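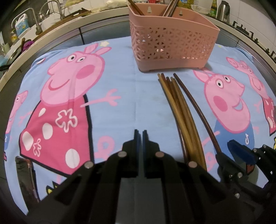 Slide 1. Chopsticks and basket, seen from the hand-held gripper.

Speaker notes – Teaching by hand: what we record and what we throw away
Rosalind Wojcik, 2020-06-18
Slot: 20 min plus questions. Clicker is on the lectern.

Slide 1 (leave up while people sit down)
Task for the whole talk: chopsticks into the pink basket. Two grippers, one per hand. Point out the view. The policy gets this and nothing wider, so the jaws fill the lower part of every image it learns from. Mention that the wide lens bends the counter at the back. We do not undistort before training. Bhupendra will ask why; answer is on slide 6.

Slide 2. Two ways to show a task
Remote control: operator drives the arm, the arm's joint angles are logged directly. Hand-held: operator carries the gripper, no arm present, pose is worked out afterward from video. Say plainly that the second is faster to collect and harder to trust. Do not get drawn into the cost question here.

Slide 3. Why chopsticks
Thin, light, they roll. Lying in a bundle they touch each other, so a grasp planned for one stick often closes on two. On slide 1 the pale ones lie close together and a darker one lies a little apart. Ask the room which they would pick first. Most will say the dark one. Operators do not agree among themselves, and that disagreement ends up in the data.
The printed blanket stays in. Plain cloth gave a policy that failed on patterned cloth. Large cartoon faces are a hard background and a cheap one.

Slide 4. Numbers
200 demonstrations, 4 operators, one kitchen. 9 dropped for lost tracking. Read the numbers out, the font is small. Training runs on the Ganberg cluster, no further detail.

Slide 5. Failure cases (two clips, no sound)
Clip A: jaw closes early, stick pivots. Clip B: stick held too near the end, tip catches the basket rim. Let clip B loop twice. Remote-control data shows fewer of B – the operators work slower and regrasp.

Slide 6. Calibration
Jaw width is read from the images, so pads and plates must stay visible. Lens model is fixed per device. Correcting the distortion costs us the edges, where the other gripper often shows up. Skirico tool needs a recheck after each pad change.

Slide 7. Open points
Pose drift near shiny surfaces (sink, kettle). Timing offset between the two grippers. Success rate on the arm is 75 percent, same kitchen only. Do not round up.

Backup slides: Hulter mount drawing, file format, operator instructions. Questions on the format go to Bhupendra Shakya.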